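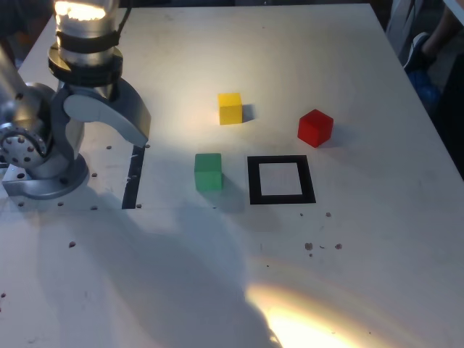
Nuwan Biswas reckons the relay splits should have gone in the main results file from the start, and fair enough, they're in there now.

# Grakwood track results

Home | Files | Results | Contact

Last updated: 2025-10-04

Club athletics results, Grakwood and Thambiah meets. 131 athletes, more than 2000 rows. Hand timed unless the `timing` colum says otherwise.

- `results.csv` one row per athlete per event
- `meets.csv` venue, wind, track surface
- `relays.csv` old, don't use

Times in seconds, throws in metres. Blank = did not start. DNF is spelled out.

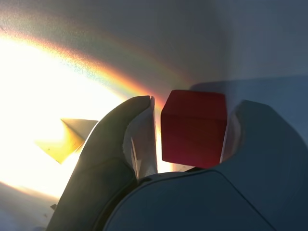 Wind readings missing for 93 rows, all from the September meet at Thambiah, gauge was flat. Don't treat those as legal for records. The 300 m hurdles is juniors only.

Fixes to Anoma Bandara please, with the meet name and bib number. Centre lane draws still to come, havent typed them up yet.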